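CMOS-Batterie in älteren Bürorechnern wechseln

Typische Anzeichen einer leeren CMOS-Batterie sind eine Systemuhr, die nach jedem Trennen vom Netz zurückspringt, und die Meldung, dass die BIOS-Werte auf Standard gesetzt wurden. Die Knopfzelle liefert im Neuzustand etwas über 3 Volt. Unter 2,7 Volt sollte sie ersetzt werden.

Vorbereitung

BIOS-Einstellungen notieren, vor allem Bootreihenfolge und SATA-Modus. Rechner herunterfahren, Netzstecker ziehen, Einschalttaste 6 Sekunden gedrückt halten. Gehäuse auf die Seite legen, Seitenwand abnehmen, Erdungsband anlegen.
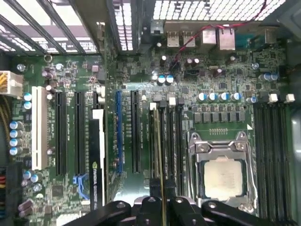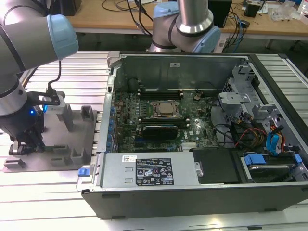 Hauptplatine im Gehäuse und liegender Tower ohne Seitenwand

Ausbau und Einbau

1. Halterung suchen. Bei vielen Platinen liegt sie nahe den Steckplätzen, mitunter unter einer Grafikkarte.
2. Metallklammer mit einem Kunststoffspatel (z. B. Wasska) zur Seite drücken. Kein Schraubendreher -- Leiterbahnen neben dem Sockel sind schnell beschädigt.
3. Alte Zelle entnehmen, 2 Minuten warten.
4. Neue CR2032 mit dem Pluspol nach oben einsetzen, bis die Klammer einrastet. Bei senkrechten Halterungen auf die Markierung achten.

Nach dem Einschalten das Setup öffnen, Datum und Uhrzeit stellen, notierte Werte eintragen und speichern. Steht der SATA-Modus falsch, startet Windows unter Umständen nicht -- in diesem Fall zuerst dort nachsehen.

Die alte Zelle mit Klebeband abkleben und zur Batteriesammlung geben.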